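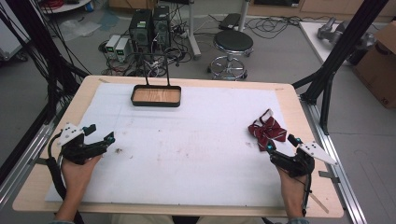

Shufen Kang sorts formalwear accessories for Handow, a hire firm in Florkalham that turns over nearly 400 pieces in October. Her method begins with the surface. "Pale and padded, so the colour reads true," she said. A dark red bow tie with white stripes, lying with its loops splayed on the white sheet, is to her an ordinary starting point. "You square the loops first, then the knot. Never pull on the ends."

Finished ties go on a tray, grouped by colour. Kang does not press them. "Steam marks the stripe," she said. "I leave it flat overnight and check the centre in the morning."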